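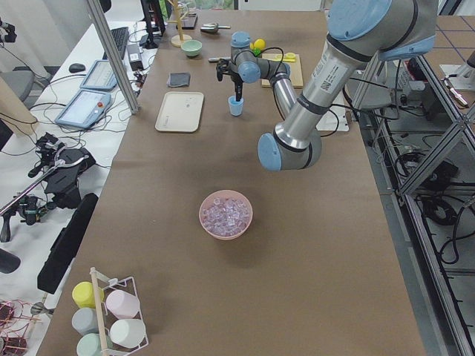 # Mirnano Open Day

The **Mirnano Open Day** is a public demonstration of robotic manipulation held each December at the Hepburn works of Mosora, a manufacturer of handling equipment. Visitors are shown tabletop tasks performed by robot arms on household objects, along with the programming and safety arrangements used in daily work. The name is taken from Mirnano, the control software developed at the site. The most recent edition received 1,194 visitors.

## Background

Mosora moved its research group to Hepburn after buying the premises of Proken, a maker of packaging machinery. Proken had held an annual customer day in the main hall, at which carton folding and case sealing lines were run for buyers. The first Mirnano Open Day followed the same timetable and used the same hall, with two of the old packaging lines still in place along the north wall. These were removed before the second edition, and the space was given over to demonstration cells.

Attendance was at first limited to customers and suppliers. Admission was later extended to colleges and then to the general public, with tickets issued by time slot.

## Demonstration cells

The hall is divided into seven cells. Six are used for continuous demonstrations and the last is kept for visitors who have booked a supervised session.

The drinks cell is the longest established. Its work surface is a long table covered in brown kraft paper and set within an aluminium frame. The arm is silver with light blue joint caps and carries a black two-finger gripper. Objects on the table include matte cups in several colours, a wire cup rack with a wooden handle, a bowl of small clear cubes, a beige tray and a wooden stand with pegs for mugs. Teach pendants are placed on a white desk beside the table, one of them with a red emergency-stop button at its edge.

Cups are a common test object in the cell. A gripper pointing straight down can place its fingers inside the mouth of a cup, or it can close on the rim with one finger on either side of the wall. The first approach depends on the position of the cup being known closely. The second leaves more room for error along the rim but puts an uneven load on thin material. Operators are expected to explain the difference when asked.

The other continuous cells cover cable routing, folding of towels, sorting of fasteners, opening of drawers and loading of a small shelf.

## Programme

Doors open at 10 am. Each cell follows a cycle made up of a spoken introduction, a run at reduced speed and a run at normal working speed. Between cycles the objects are returned to new positions by hand. Failed attempts are left to finish and are counted on a board at the side of the cell, a practice adopted at the second edition after visitors complained that only successful runs were being shown.

A technical talk is given at 2 pm in the former Proken canteen. Subjects have included gripper wear, lighting for machine vision and the cost of changing over a cell between products.

## Safety arrangements

Visitors stand behind a painted line on the hall floor. An operator is present at every cell while the arm is powered, and the arm is stopped before anyone reaches over the table. In the supervised cell, speed is restricted in software and sessions are taken one person at a time. Children may watch all demonstrations but may not handle a teach pendant.

## Reception

Trade visitors have generally praised the open display of failure counts. Criticism has centred on the pace of the demonstrations, which some found too slow to judge suitability for production, and on noise in the hall, where the introductions are hard to hear from the back row. Headsets were offered at the most recent edition in two of the cells.

## See also

- Robot end effector
- Teach pendant
- Pick and place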